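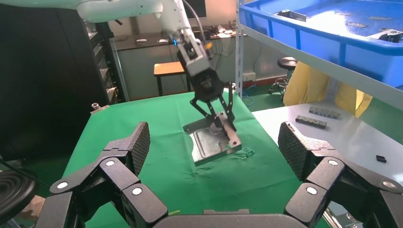
I have been meaning to write up the Bultholm folding table for months, and my sister-in-law has finally shamed me into it by asking for the third time whether she should buy one. So, Silvia, this is for you, and for anybody else who sews, cuts, glues or sorts things at home and has been doing it on the dining table and clearing up before every meal.

A little background first. I make curtains and table linens, mostly for friends and for the church sale, and I have a back bedroom that is ten feet long and not nearly as wide as I would like. For years I cut fabric on the floor. My knees put an end to that. I went through one card table (wobbly) and one old door laid across two sawhorses (very steady, but try putting a door away when company comes). The Bultholm was supposed to be the grown-up answer, and mostly it has been.

It cost me $243 with shipping. I know that's a lot for a folding table when the hardware store has them for much less, and I did stand in the hardware store and lean on theirs for a good long while before I made up my mind. What sold me was the height. The Bultholm goes up to 39 inches, and I am a tall woman who has spent her whole life bent over other people's counters. The first afternoon I cut at that height I did two full panels and a lining and went off to start supper without once putting a hand to my back. I can't tell you what a pleasure that was!

Putting it together is simple enough. You get the top in two halves, the leg frames, a bag of bolts and a sheet of drawings with no words on it. My neighbor Nimal Wijesinghe came over to help me lift the box and stayed to do the bolts, bless him, and we had it standing before the coffee was gone. One of the bolt holes was a little off and needed some coaxing. Do leave everything loose until all four legs are on - we tightened the first pair right away and had to undo them again.

Now, the top. It's a pale, smooth surface and it wipes clean nicely, but it is slippery, and I want to be plain about that. Cotton behaves. Anything with a shine to it slides right off onto the floor the minute you turn around to find your chalk. I lived with this for a couple of weeks and then bought a length of felt and clipped it underneath with clothespins. That fixed it completely. The cloth grips, pins stay where you set them down, and small things like buttons and snaps show up beautifully if you choose a solid color. I'd only say to buy more than you think you need, so there's enough to tuck under on the long sides. Mine was short by a hand's width and I had to go back for another piece, which of course came from a different bolt and doesn't quite match.

If you use a rotary cutter you will want a mat on top of the felt, and the mat will creep a bit. I keep a heavy jar at each end.

Steadiness is very good at the lowest setting and good at the middle one. At full height there is some sway if you push on it from the end, and my sewing machine sets up a shiver that I can feel in my tea. I wouldn't sew on it up there. For cutting, pressing seams open with your fingers, wrapping presents, potting seedlings (yes, I've done that too, with the felt off) it is perfectly fine. The maker says it holds 50 pounds on each half, and I have certainly had that much drapery fabric on it at one time.

The folding is where I have my real complaint. The catch under the middle is stiff, and it's set so far back that you have to crouch and reach for it blind. Rasha Hakim, who borrowed the table for her daughter's shower, pinched her finger in it and called me to ask if there was a trick. There is, sort of. Lift the top just a hair with your other hand and the catch comes free. I wish that had been on the sheet of drawings. I wrote to the company about it and a gentleman named Asger Hedegaard wrote back very kindly and sent me a new catch, free of charge. It is a little easier than the old one, though not by much.

Folded, it slides behind my bedroom door with room to spare, and it's light enough that I can carry it down the hall alone if I stop once.

I have had it since September and the corners have held up, the legs still lock, and the only mark on it is from a hot iron, entirely my own fault. I'd give it four stars out of 5, and it would be a full house if they moved that catch. Silvia, if you do get one, order the felt at the same time, and come by first so I can show you where to put your fingers.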